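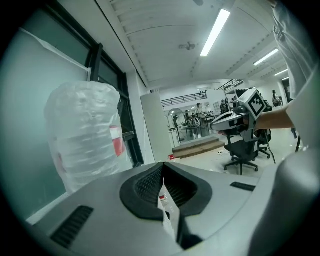 Figure 7.1 A hand-held gripper in use in an open workspace. The white cube on top carries a square black-and-white marker pattern.

Chapter 7
Teaching by Hand

Each November, the Durketti workshop in Petersen opens its floor to the public for one afternoon. The doors open at 1 p.m. Last year 123 people signed the visitor sheet, many of them students from the technical college at Urklow, and most had come to see a robot move.

What they saw first was a person picking up a cup. The demonstrator held a gripper in one hand, closed its jaws on the cup, carried it to a tray, and let go. Then the cup went back to its starting place and the task began again. By the end of the afternoon the crew had recorded 200 of these short runs, called demonstrations. One visitor asked when the robot would be switched on. The answer was that the lesson had already started.

In Chapter 6 you learned how an arm can be programmed by listing positions for it to reach. That method works well when every part arrives in the same spot. It works poorly when the cup may be anywhere on the table, or when the next cup is a different shape. A list of positions has no way to deal with either change.

Learning from demonstration starts from a different kind of record. A person does the task many times, with small differences each time, and a computer program looks for a rule that connects what the gripper meets with how it should move. The record must include the position of the gripper, the opening of its jaws, and the time of each reading. A marker with a known size and pattern -- see Figure 7.1 -- is one way for a camera to work out where a tool is and which way it is turned.

The workshop calls its cup-and-tray task Hotari. The complete set now holds 1,760 demonstrations, and we will return to it throughout this chapter. Of the 200 runs made at the open day, 98 were dropped during review. In some the cup tipped over. In others the marker was blocked by a sleeve or a passing visitor, and the position of the gripper was lost for part of the run. Section 7.3 explains how such runs are found and when a damaged one can be repaired.

Before you read on

Choose a simple task you can do with one hand, such as putting the cap on a pen. Do it five times at your normal speed. Write down what changed from one try to the next, and what stayed the same. Keep your notes for the exercise at the end of Section 7.2.

Key terms in this chapter

demonstration
fiducial marker
gripper pose
jaw opening
trajectory

7.1 What a Demonstration Records

A demonstration is stored as a series of readings taken at a steady rate. Each reading gives the pose of the gripper, meaning its position and its direction together, along with the distance between its jaws. Placed in order, the poses form a trajectory. We begin with the pose.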